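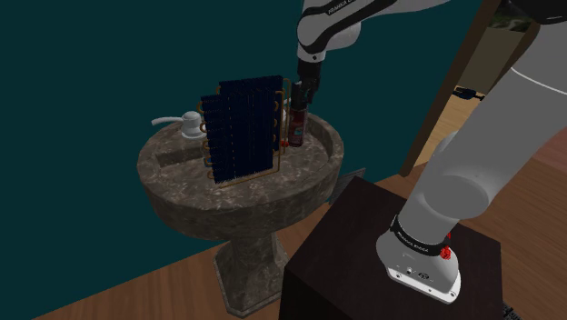 Sim cell pre-run checklist, Tilalmont layout
Filled in 8/10/24, comments are mine unless marked

1. Arm base bolted to stand, no parts of the room model overlapping it. OK.

2. Speed cap at 75 percent for the first pass. OK. (It was at 100 again when I opened the file, please save it with the cap on!)

3. Joint limits loaded from the Stutura config. OK, version 14.

4. Arm path clear of tall objects. Needs work. I'd like more room between the wrist and that finned coil unit before we let anything swing left. Matúš Šťastný says the planner handles it, and maybe so, but I'm still writing it up.

5. Grip check before lift.
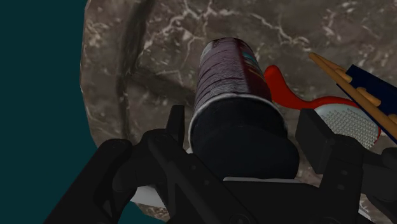 My rule on grip is pads touching on both sides or no lift, same as we'd do on the real arm. Run 287 gets a hold from me, because neither pad visibly closes on the printed part of the container, and the red-handled utensil is right up against the working side. The right pad overlaps the head of it from the wrist view. Move the utensil over and try again.

6. Stop command tested mid-move. OK, twice.

7. Contact log switched on. Not OK, fixed it myself. Manikandan Kulkarni, can you make that the default in Imum?

Result: hold on 4 and 5, everything else can go ahead.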